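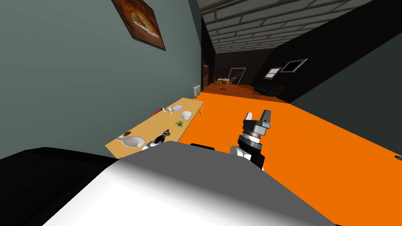 Figure 3. Simulated room used for the table tasks, seen from the robot.

4.2 Clearing a long table

Whether a mobile robot with two arms can tidy a table without help depends much on how the table is used by the people who live with it. In our earlier tests the objects were placed in the middle of a small square surface, and the robot could reach all of them from one position. We consider this too easy. In the room of Figure 3 the table is long and stands beside the wall, and the objects are spread over it: a large white bowl-like object is on the near end, a potted plant stands farther along the front edge, and a flat dark red item lies toward the wall. The robot must therefore decide where to stop its base, and it must reach over things which it should leave in their place.

We ran 300 episodes in this room with the Rusance planner and the same number with the Pearce baseline. At the start of each episode the robot received one written instruction, for instance "put the bowls together" or "bring the cup to the far end". Both planners used the grasp model of Section 3, which was trained on 2383 grasps and was not changed afterwards. An episode was stopped after 4 failed grasps, or when the plant was knocked over.

The Rusance planner finished more episodes than the baseline, but the difference comes mostly from the bowls. For flat items, such as books, the two methods are equally weak. The fingers close above the cover and find no edge to hold. A person would slide the book to the border of the table and take it there — we did not give the robot such a motion, and it did not find one by itself.

A second problem is the time. Even in successful episodes the robot stopped its base more often than necessary, and it sometimes went back to a position it had left shortly before. The Urex controller allows both arms to move together, yet the planner used them one after the other in most cases. We also observed 2 episodes in which the arm waited above the table until the time limit, and we could not reproduce this behavior later.

From these results we would not say that the chore is solved. The transfer to the real kitchen at Stustonar is treated in Section 5, where the same instructions are used with real dishes.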